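THE TABLE COMES FIRST

Two women, one workshop in Brivside, and a lot of pale wood

Ha-neul Hwang doesn't want to talk about chairs. Chairs later, she says, maybe never. We have been in the shop four minutes and she's already got her palm flat on a tabletop, moving it in slow circles like somebody calming a horse.

"Feel that. No, go with it. Diagonal."

I go with it. Smooth. She waits for me to say more and I can't think of more, so she moves on.

The business is called Koo and it is two people. Hwang does the sheets and the pressing, Young-sook Jin does everything with a finish on it. They share a long brick building on the Turell road with a sign printer and a man who fixes accordions. Heat comes on at 7 a.m., bangs for a while, quits. It was February when I visited. Coats stayed on.

What they sell is tabletops. Just the tops. You bring your own legs, or you buy legs from somebody else, or you lay it over two filing cabinets like half their customers seem to. Pale veneer, mostly. Hwang picks it for the figure, which is the trade word for what the grain does when it stops being stripes.
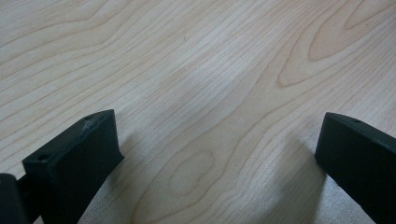
She's picky about it. Last year she went through 600 sheets at a dealer's in Todell, standing up, with a flashlight, and came home with 42. The dealer doesn't offer her coffee anymore. What she's after is calm grain with something going on in one part of it. Long thin lines, a bit of wobble, then one big arch or a loop that pulls your eye over. Cathedral, they call the pointed kind. Too many of those and the table shouts at you, she says. None at all and you might as well paint it.

And the ovals. She likes a closed oval. Customers ask if it's a flaw. One sent a top back over it, wrote a whole letter. Hwang put it in her own kitchen that same evening and eats breakfast on it.

Jin's side of the room smells better. Shellac, orange oil, something like pencil shavings. She has been finishing furniture for a living since she was nineteen and has opinions on shine that would fill this magazine.

"Matte in the morning," she says. "Then the sun goes around and you get the glow in the middle. If you get it all over, I put too much on."

Her method, fast, because she talked fast and my pen was dying. Sand with the grain. Wipe. Thin coat. Leave it alone over night. Sand again, finer, hardly any pressure, veneer is thin and you will go through it exactly once in your life and then remember. Second thin coat. Stop. People don't stop, that's the trouble she sees, they keep going untill it looks like a bowling alley.

Specks she leaves. Little dark dots that belong to the wood, a pin knot or whatever it is. She used to pick at them with a blade. Made it worse. Now a dot is a dot. 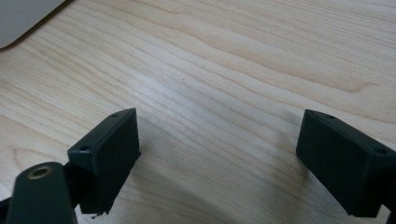
Page 42

Lunch is soup, on a top that didn't sell. I ask about rings, because I have a table at home that looks like the Olympics.

Jin puts her spoon down. Coasters, obviously. But if it's done, it's done. White ring, that's in the finish, you have a chance. Soft cloth, a little oil, patience. Dark ring, that's in the wood, and you're looking at a plant pot to cover it. No bleach. She says no bleach 2 more times before I leave, once through the car window.

For every day: damp cloth, dry cloth, same direction as the lines. Don't drag things. Keep it out of hard sun the first month or so, since pale wood will yellow and it'll yellow around whatever you left sitting there. A bowl, say. You lift it up in summer and there's the bowl.

They make over 100 tops a year now, which Hwang thinks is plenty and Jin thinks is too many. There was talk of hiring. There was talk of legs, even. A café in Brivside wanted a full set, matching, and Hwang had to explain that matching was the one thing she couldn't do, not with this stuff, each sheet goes its own way. They took them unmatched. She's been by to look at them a few times. Doesn't order anything, Jin tells me. Just goes table to table with her hand out.

Koo tops are sold from the workshop, Turell road, mornings only. Ring the bell twice, the accordions are loud.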